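The Cullberg truck mod adds a 6x2 tractor unit with two cabs and one engine, rated at 736 Nm. I drove it for 20 hours, mostly with the Monard refrigerated trailer.

Gear ratios are well spaced. The retarder is too strong at its first stage – expect to lower it in the settings file.

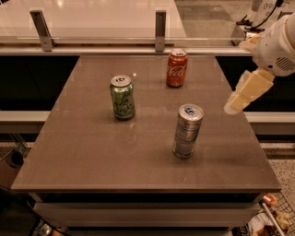

Three cans on a table, one of them a Coca-Cola.

Mirrors cost me some 40 frames per second at high quality. Interior sounds loop audibly above 3000 rpm. Steering is stable on the Chuensuk map.

Rating: 3 of 5.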